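Does freezing a fleece blanket really get the lint off?

Posted in Laundry and Linen

Malsha Jayasinghe
I keep seeing the same tip passed around: fold your fleece blanket, leave it in the freezer overnight, give it a shake and all the fluff falls away. I don't believe it, but I've now got a heap of throws to sort before the cold weather and I'm tired of the sticky roller. I've been through most of a Zemomix roller (80 sheets, it says on the sleeve) and the dark ones still look as if they've been under a bed for a year. Has anyone tried the freezer and compared it with doing nothing? Please don't just send me a link to the same video.

Quyên Vi
I tried it in August with two throws of the same make. One went in the freezer, one stayed on a chair. I shook both out of the back door in the morning and could not tell you which was which. The cold one was cold. I suspect most people who swear by it would have got the same from the shaking, and never bothered to check. 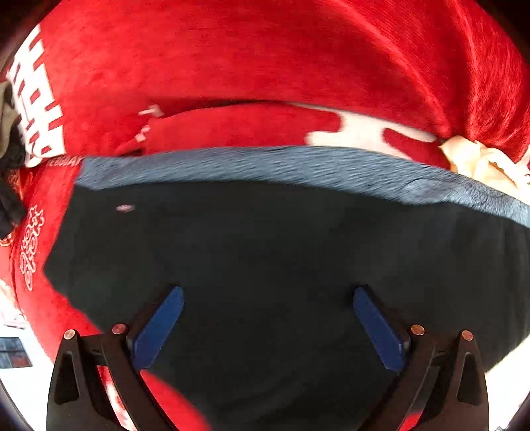

Lint on fleece is mostly a washing problem, and people make it worse by putting towels in with it. Towels shed, fleece grabs. Wash the fleece by itself, inside out if it has an inside, on a cool wash with no softener. Sort by colour too, though less for the dye than for what you can see afterwards. On a navy that's nearly black, one tiny pale speck stands out from across the room, while a mid grey would hide plenty of them. So before you decide a dark throw is filthy, look at it close up. It may be a bit or two you can pick off with your fingers. For anything worse I use a damp rubber glove, stroking one way only. It's dull work but it does shift the stuff, and it costs nothing. I'd be wary of those little battery shavers on long pile — they're meant for bobbles and mine left a bald patch.

rukosholm96
freezer worked for me!! maybe you didnt leave it long enough. also tumble dry on low for ten mins before washing, gets loads off, then clean the filter

Malsha Jayasinghe
The glove has done more in one evening than the roller did in a week, so thank you, Quyên. I'll try the dryer before the next wash. Still not giving up a freezer drawer.

Related
Does vinegar soften old towels?
Pladport storage bags: do they stay flat?
Oei wool wash on synthetics
Getting candle wax out of a cushion cover

Last updated: August
Contact us | Copyright Rukosholm Home Help | Back to top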